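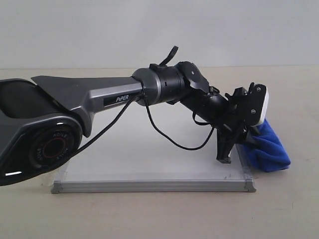 Soledad felt we should settle the bus question before anything else, and she'd have been happy to skip the rest of the agenda to do it. So we did the bus first.

Filed under: Club News / Minutes

Hulport Walking Club, October meeting. I'm Kaede and I took the notes again (my turn came up fast!).

The coach to Brasen is booked. It comes to 2,159 dollars for the day, driver included, and we have 83 names down so far, which means 2 coaches and a few spare seats. Masaru Koyama wanted to know if that price covers waiting time – it does, I called them during the break. Takeshi thought we should open the spare seats to friends and family, and everyone liked that, so tell people.
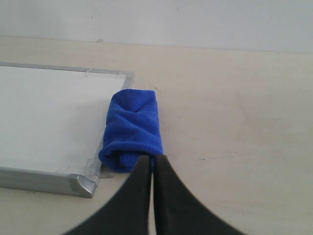

Small whiteboard and blue cloth on the table.

Noboru Ueda has walked the Hirose trail twice this month and says the lower bridge is closed, so the long route goes around by the mill instead and adds a good half hour. He'll redraw the map. Soledad asked for bigger print this time and I second that, my eyes are not what they were.

We agreed to set aside 1,000 dollars for the spring trip and leave the dues alone. Lunch stop is still open – Takeshi likes the picnic ground, Masaru likes a roof over his head. Send me your vote before the next meeting.

Wrapped up at 8:40 p.m.

14 shares | 6 comments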